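Open afternoon at the Fletness robotics lab

I went along to the September open afternoon at Fletness, mainly to see the two-armed machine they call Vidar. I have spent a fair part of my working life around fixed industrial arms in cages, and I wanted to see what a general-purpose one looks like when it is asked to do something small.

Doors opened at 2 and the first demonstration started late. Visitors were let in by groups of 11, given a short safety talk, and told to keep hands and bags away from the table. The talk covered the stop button, who holds it, and what the arms do when it is pressed. They hold position, which matters if one of them is carrying something over your foot.

The task

The job was block placement. The operator types or speaks an instruction such as "put the green one on the yellow one", and the software works out which arm to use and where to send it. It has no fixed list of positions to go to. Cube locations are estimated afresh before each move, so the staff were happy to nudge things between attempts.

The version on show had been trained on 1,565 recorded attempts, all made by people steering the arms by hand. I asked how many of those had been thrown out and was told that failed attempts had been kept in and labelled. That is a sensible choice if you want the thing to recover from a poor grasp, although it does make the training set harder to judge from the outside.

What I watched

I stayed for 13 attempts across two groups. My notes are rough, but the pattern was fairly clear. Single moves to open table were reliable. Stacking was less so, and most of the trouble came at release, when one finger stayed in contact slightly longer than the other and turned the cube as it let go.

Arm choice was more interesting than I expected. With the cubes spread across the table, the left arm took whatever was on its side and the right arm took the rest, and the middle was contested. Twice the software picked one arm, started, stopped and handed over to the other. The operator put this down to the planner checking for a clash between the elbows. It cost several seconds each time.

Speed was modest throughout. A person would clear the table in the time it takes Vidar to line up one grasp. I do not count this against it, as the joint speeds were capped for the public session, but anyone thinking about throughput should ask for the uncapped figures. I did, and got a promise of an email.

The view from the head was what I had really come for. From up there both grippers reach into the working area, and you get a fair idea of how much of the table the arms themselves can hide. Green is just ahead of the left fingertips, yellow stands clear, and red sits on a flat dark grey base with the right fingers open above and behind it.

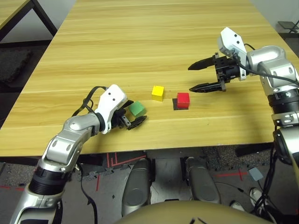
Questions from the floor

Most people asked about jobs or about cost. The cost question was turned down politely. A visitor from El Idrissi, who make packing equipment, asked about finger wear, and the reply was that fingers are treated as a consumable and swapped when grasp failures start to rise. There is no fixed interval. I would want one before putting this on a line.

My own question was about lighting. The colour matching had been tuned in that room, and they plan to repeat the trials at the Rirkau site, where there are large windows along one side. I have asked to be told the result.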